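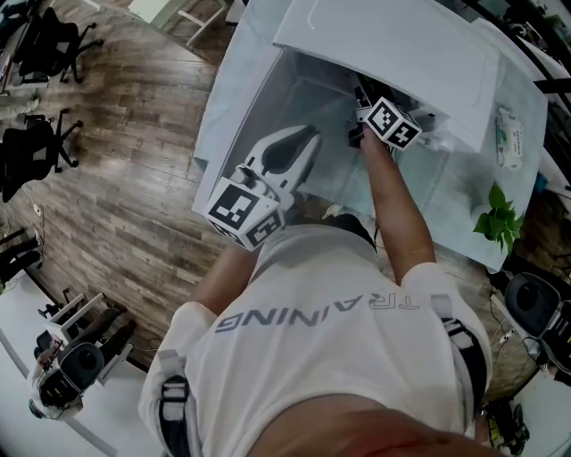 Figure 1. Reaching into a white appliance with the lid raised. A package of wipes and a potted plant stand next to it.

September
By Ewurabena Ackah, Min-kyu Maeng and Crisóforo Huerta
9 min read

4.2 Emptying and checking

Most of what has been written on home laundry deals with washing, drying times and energy use. The few minutes in which a person bends down, takes the load out and looks for what is left get less attention. In the Asell interviews these minutes came up often, and usually as a complaint. People described stretching for the last sock, feeling along the wall of the drum with one hand, or finding a coin or a hair clip a week later.

We use "emptying" for taking out the main load and "checking" for everything done after that with the aim of finding smaller things. The two are not always separate. Several people checked as they went, shaking each piece over the opening before it went into the basket. Others pulled the whole load out in one armful and only then looked inside. A third group did not check at all unless they heard something knocking during the cycle.

Posture depends first on where the opening is. With a lid on top, the person leans over the edge and reaches down, and the head and shoulders end up above the opening. This makes it easy to look straight in, but the upper body can also block the room light. Shorter people told us they rested their weight on the rim. With a door in front, the person squats, kneels or bends at the waist, and the far side of the drum is hard to see from any of these positions. In both cases the free hand tended to be used as a support, or to hold back clothes that had already been gathered.

What stands on and next to the appliance also matters. Surfaces close to the opening filled up with things used during laundry and things that had nothing to do with it: wipes, plants, mail, a radio, jars of clothespins. Delali Dramani, who carried out the home visits, noted that people rarely moved these items before starting. They worked around them, and in the narrow laundry rooms this meant keeping one elbow high or turning the body to one side. One couple in the older part of town had put a shelf so low that the lid had to be held open by hand.

We use cookies to remember your settings and count visits. Accept all | Manage choices

Small things end up in three kinds of places. The first is the lowest part of the wall, where they simply lie. The second is the angle between the wall and a baffle, where a flat or curved piece can rest out of sight from one side. The third is inside other laundry, most often pillowcases, fitted sheets and the legs of pants.

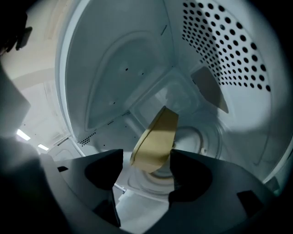

Color plays a part in how quickly something is found. Against a pale drum, dark socks and colored buttons were noticed at once by nearly everyone. Beige, cream and white pieces took longer, and people more often found them by touch. Perforated areas added to the difficulty, as a small dark item could be taken for part of the pattern. Akosua Quartey suggested during coding that we separate "seen" from "felt" in the notes, and we did so from the second round of visits on.

Hard items and soft items were handled differently as well. A hard piece was usually picked up by its edges between thumb and finger and looked at before it was put down. Soft pieces were grabbed without much care and thrown in with the rest. When a hard piece could not be recognized, it was set aside on the nearest surface, and in several homes there was a dish or a lid kept there for that purpose. The contents of these dishes were seldom sorted.

We asked each of the 40 households to keep a simple log for one month. A line was to be written only when something other than laundry was found. The logs are uneven. Some people wrote down lint and tissue, others left them out, and 2 households stopped after the first week. For this reason we do not compare totals between homes and use the logs only to support what was seen on the visits.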